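Cuaderno del taller
2024-11-24

Empiezo por lo de la tortuga, que para eso he abierto el cuaderno con las manos todavía oliendo a silicona. Kirar volvió ayer por la tarde a dejarse la férula por el camino. La encontramos enganchada en la rejilla del filtro, con la correa abierta y ella tan tranquila en la otra punta del tanque, comiéndose la lechuga que le había puesto Úna. Es la tercera versión de aleta y, aun así, la que mejor ha ido hasta ahora, de modo que no la doy por perdida ni mucho menos.

Para quien lea esto sin haber estado en las pruebas de septiembre: le falta la aleta delantera izquierda casi desde el hombro, el muñón está bien cicatrizado y la piel aguanta el neopreno sin rozaduras siempre que no pase de 16 horas seguidas. La idea sigue siendo la misma, un manguito blando que abraza el muñón, una correa que cruza por debajo del plastrón y una pala flexible que hace de aleta. El manguito ya está. La pala casi. Lo que nos trae de cabeza es la correa, y me da un poco de rabia porque en el dibujo era la parte fácil.

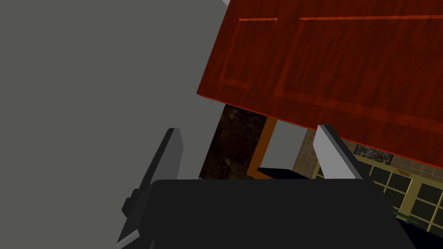

Madera rojiza con la veta oscura, y el gris a la izquierda.

Pesos de hoy, antes de que se me olviden: la pala Fleta con el manguito puesto da 241 gramos en seco. La anterior daba 172, pero era tan blanda que se doblaba sobre sí misma y no empujaba nada, la pobre Kirar remaba con una hoja de acelga. Con la nueva se inclina un poco hacia el lado izquierdo cuando se queda quieta y se endereza en cuanto arranca a nadar. Eoin Hennessy cree que basta con meter una lámina de espuma de celda cerrada en la raíz de la pala. Yo creo que hay que meterla más hacia la punta. Haremos las dos y que decida la tortuga, que tiene más criterio que nosotros dos juntos.

Correa. He comparado la hebilla de presión Fosunow que traíamos de antes con el cierre de botón que nos mandó Eskildsen. La primera se abre cuando el animal frota el costado contra la piedra, ya lo hemos visto varias veces y ayer seguramente fue lo mismo, aunque verlo, no lo vio ninguno. El de botón no se abre por roce (lo froté contra el canto del tanque vacío hasta aburrirme), pero cuesta muchísimo soltarlo con los dedos mojados, y eso no me gusta nada. Si un día se engancha en el fondo quiero poder quitárselo con una mano y sin pensar. De momento he cosido una vuelta de cinta por encima de la hebilla vieja, una especie de solapa que tapa la pestaña. Es feo como él solo. Mañana lo descoso y lo vuelvo a hacer con hilo del grueso, que el fino se me deshilacha en los cantos. 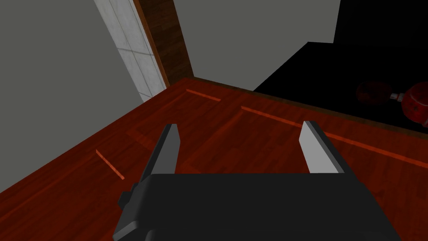

Sesión en el agua

La metimos a media mañana, después de la cura y con el agua a la temperatura de siempre. Úna McGrath en el borde con la red, Eoin con la libreta y yo dentro con el neopreno viejo, el que ya no cierra bien por el cuello. Los primeros minutos estuvo parada en el fondo, enfurruñada, como hace siempre que le ponemos algo nuevo. Luego subió a respirar usando las dos delanteras a la vez, la suya y la nuestra, y confieso que se me escapó un grito que debió de oírse hasta en la calle.

Dio 2 vueltas completas al tanque sin girar sobre sí misma. Sin férula no llega nunca a media vuelta antes de empezar a hacer círculos hacia el lado malo, así que el cambio es enorme – y eso con la pala todavía sin compensar. En los giros a la derecha va finísima. En los giros a la izquierda la pala se le queda atrás y tiene que dar un empujón extra con las traseras. Úna dice que eso se arregla solo con la práctica, que las traseras le van a coger el ritmo. Puede ser. A mí me parece que la raíz está demasiado rígida en el último tramo y que habría que rebajarla con lija fina, muy poquito, y volver a probar.

También subió a tomar el sol a la rampa por su cuenta, arrastrando la pala por el borde. Tengo que mirar si la goma del canto se desgasta ahí, porque la rampa raspa bastante, y si hace falta le pegamos un ribete.

Al sacarla revisamos la piel debajo del manguito: una marca rosada en la parte de dentro que se fue enseguida, nada caliente, nada abierto. Le puse la pomada igualmente. Comió después con muchas ganas, calamar primero y lechuga más tarde, y le quitó un trozo al mero, que es un bendito y no protesta nunca.

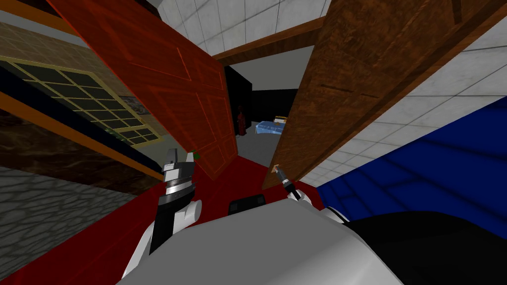
Los dos brazos blancos y las puertas de madera abiertas.

Cosas pendientes

Rebajar la raíz de la pala y pesarla otra vez.
Cortar dos láminas de espuma, una para la idea de Eoin y otra para la mía, y marcarlas con rotulador para no discutir después.
Rehacer la solapa de la correa con hilo grueso.
Escribir a Eskildsen y preguntar si tienen el mismo botón con una lengüeta más larga, o si nos dejan pegarle una.
Tapar la rejilla del filtro con malla, que no vuelva a tragarse nada.
Pedir más neopreno de tres milímetros. Queda un retal del tamaño de mi mano.

Una nota para Úna, que mañana abre ella: no le pongas la férula hasta que yo llegue, por favor, que la solapa está cosida deprisa y no me fío. Si la ves nadar en círculos ya sabes que no pasa nada, es lo suyo cuando va sin ella. La pomada está en la nevera pequeña, detrás de los calamares. Y si Eoin pregunta por su destornillador, lo tengo yo en el bolsillo del delantal.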